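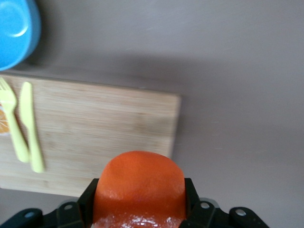
Blue bowl and the cutting board, gray table.

June, workshop notebook, Drolescombe unit

Carburetors back on the Skollgate coupe at last! Picking up where I left off on the last page: the gasket set from Cattaneo turned up at 9:40 and every piece in it was right, including the two thin insulator gaskets that were missing from the first set. I laid the old ones over the new ones to check the hole pattern and they match perfectly.

Cleaned up both manifold faces with a flat stone and a lot of patience. The rear one had a low spot near the lower stud, small enough that the gasket should take it up, but I marked it with paint pen so whoever is in there next knows where to look. Studs ran in by hand all the way. Lovely feeling after last week's fight with the broken one.

Float heights set the same on both, new needle valves in, spindles free with no side play I can feel. The old rear needle had a ridge worn into it you could catch a fingernail on, so no wonder she was flooding on hills. I've bagged it and put it in the history folder with the Cattaneo invoice (invoice number is written on the bag).

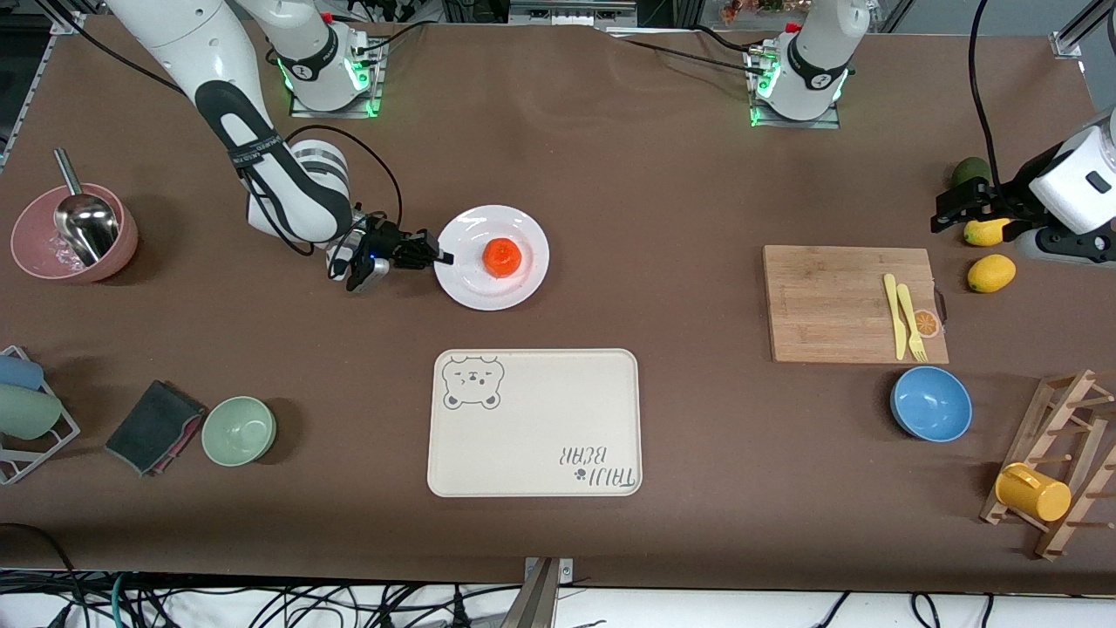 First start at 2:15. Primed the bowls, a bit of choke, and she caught on the second try and just sat there running. What a sound this engine makes when both carbs are doing the same work! Balanced them with the airflow gauge once the temperature needle had settled, then dropped the idle a touch. There's still a slight stumble if you open the throttle quickly from idle. My bet is damper oil. I used what was on the shelf and it may be too thin, so try the heavier Brasex next and change nothing else until we know.

Took her out to the Drolescombe crossroads and back. Pulls cleanly to 3,000 and I didn't push past that with fresh gaskets. No smell of fuel in the cabin, no drips under the float bowls when I got back. Third gear is as sweet as ever. The heater still only blows on the passenger side, but that's a job for another page.

Other bits:

Throttle cable has a kink where it passes the bulkhead. Works fine, but order one.

Brasex wax on the left front fender, test patch only. Really pleased with the depth it gives the green. Do the whole car once the chrome is back.

Trip meter reads 112 since I zeroed it. Retorque the manifold nuts at 300, engine cold, center pair first and work outward.

Air filters are off and sitting on the parts rack. Wash and oil them before refitting. She only went out without them for the one short run, don't make a habit of it.

Next up, damper oil, then the cable, then I want to hear that stumble go away.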